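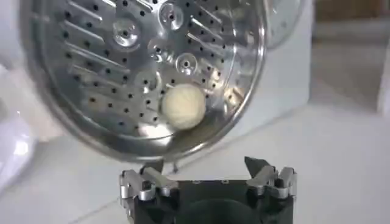
Do you need to oil a metal steamer plate before you put buns on it? Oil helps for the first few minutes and then mostly runs down the holes, so a square of baking paper under each bun is the better bet.

Home | Kitchen | Laundry | Workshop | Tips A to Z | Contact

Steaming at home: which tips hold up

I have been steaming buns, puddings and vegetables for 19 years and have been told a great many things about how it must be done. Most of the advice gets copied from one place to the next. I doubt that half the people passing it on have tried it both ways. I have, where I could be bothered, and these are my notes.

Cabbage leaves as a liner

Works, with reservations. The buns lift off cleanly but the bottoms taste of cabbage. Fine with a pork filling, horrid with sweet bean paste. Lettuce is feebler and goes to slime. If you have no paper in the house, use cabbage and don't let anyone tell you it's the superior method.

The tea towel round the lid

You wrap the lid in a cloth so that drips don't land on the dough and leave it pocked. I expected this to be nonsense. I steamed two batches from the same dough, one with and one without, and the batch without had wet dimples on top. So the towel stays. Tie the corners up over the handle, well away from the flame. A steeply domed lid needs it less, as a lot of the water runs to the rim, but I'd still not trust a dome on its own with plain white buns.

Starting from cold water

One school says cold water, another says a rolling boil, and each is very sure. With my usual dough, started cold, the buns had a bit of extra rise and were slightly smoother. Started over boiling water they were ready sooner and looked very nearly the same. If yours have already proved fully, the cold start can push them too far and they wrinkle. I wouldn't lose sleep over it.

Small buns get 12 minutes from the time the steam is going properly. Larger filled ones want longer, and you should cut one open before you believe any timing, mine included.

Never lift the lid

Overstated for vegetables, puddings and dumplings. True enough for yeasted buns. Turn the heat off, move the lid a finger's width to one side and wait five minutes before taking it off.
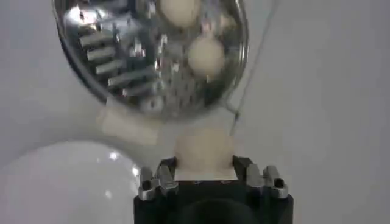 The other thing people swear by is weighing every piece of dough. I weigh mine at 35 grams each, which suits my plate, but I do it so they cook evenly and I can't say the buns taste any better for it. If you have a decent eye, leave the scales in the cupboard. Do roll them tight, though, and put the seam underneath. A loose ball goes flat and spreads into its neighbour. Leave more space than seems sensible, too.

Vinegar in the water for whiter buns

A splash of vinegar in the pan is meant to keep the dough white. I could see no difference whatever. It does cut down the chalky ring in the pan if your water is hard, so there's a use for it, only it isn't the one claimed. Whiter buns come from whiter flour.

The coin in the pan

Put a clean coin in the water and when it stops rattling the pan has boiled dry. I like this one. Mine rattles so much it gets on my nerves, but I haven't burnt a pan since I started. Top up from the kettle with hot water, poured down the side.

Special cleaners

I bought a bottle of Brimholm metal polish on the strength of a leaflet and gave half the bottom pan a go with it. The other half had hot water, washing-up liquid and a soft brush. I couldn't tell them apart afterwards. For dough stuck in the holes, soak the plate in cold water first. Hot water cooks the starch on and then you're picking at it with a cocktail stick, hole by hole. White spots are limescale and come off with a little vinegar, rinsed well.

Dry the plate straight away if marks bother you. They don't bother me.

Bamboo or metal?

Bamboo drips less because it soaks up some of the wet. It also goes mouldy in a damp cupboard, and the set I had from Landance did exactly that by April. Metal drips but washes properly. The shop assistant told me bamboo gives a "finer crumb". I'd want to taste the two with my eyes shut before I paid extra for that.

Freezing

Steam first, cool, then freeze. Reheat from frozen over boiling water. Freezing raw dough balls has given me a flat, sour batch more often than a good one, whatever the packet of yeast promises.

14 comments | 2000 shares

Last updated 2 June 2018 | Contact us | Copyright Indent Household Pages | Back to top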